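Open Day at the Harries Building, Palness

Sun 10 May
By the Itham Notebook
3 min read

The Harries building used to sort mail. It now holds a toy library, a repair bench and a kitchenette, and once a year Jotik opens all three to anyone who can find the parking lot. I found it on the second try.

The toy library lends 700 items, most of them designed to make a noise in somebody else's house. Members pay 9 dollars a month. The shelves run by age, then by theme, then by what I took to be despair, where the single puzzle pieces live.

Things come back to the kitchenette for a wipe and a look-over, and visitors were allowed to hover by the sink. I spent longer there than I did at the cake table, and the cake was free.
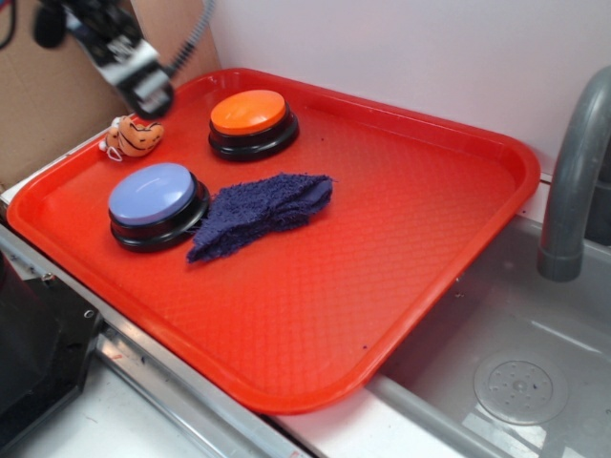 Do the big push buttons go out on loan by themselves?
They go out singly or in pairs, for two weeks, and the batteries are up to you.

I asked about the plush toys too. Small ones are lent in bags of mixed animals, and a tiger counts the same as a duck, a policy I would have fought at age six.

The repair bench was three-deep in fathers. A wind-up train got a new spring, to applause, and then went under a radiator. The next open day is in June, with 34 parking spaces promised. Bring coins for the meter, which takes no cards and very few quarters.

Related
Palness Bridge Walk: Wear Other Shoes
300 Jigsaws and a Folding Table
What the Itham Flea Market Charges for Chairs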